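On Sunday, October 3, 2021, a member in Teven wrote:

> Does anyone descale on a schedule, or do you just wait until the shots slow down? We're on tank water up here and I've never done it once in 17 months. Also, is the hall at Pukbridge still on for December?

Hello all,

Lovely to see a new name on the list, and welcome! Tank water is very soft, so I wouldn't lose any sleep over 17 months. My sister-in-law is on bore water and that's another story altogether (she went through two kettles in a year, poor thing).

What I'd look at first is your grinder. Mine drifted so slowly that I blamed the beans, then the weather, then my own tamping, and all it wanted was a good clean and a nudge finer. I've gone back to weighing everything on the old Hämmerli scales and my flat whites have their colour and flavour back.
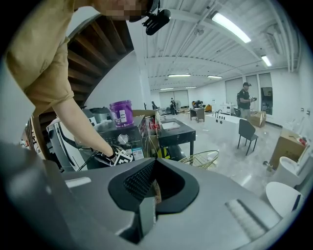

*The dark grey espresso machine, purple tub on top.*

If you do descale, go gently, rinse with a couple of full tanks and throw away the first few shots. Please check your manual before mine!

And yes, the hall is booked for December. It's $338 for the day, and we have more than 600 in the kitty, so there's no need for a levy this time. I'm hoping someone can bring a bag or two of the Devine blend, and I'll do my lemon slice again if there's any interest.

Cheers from a very wet Pukbridge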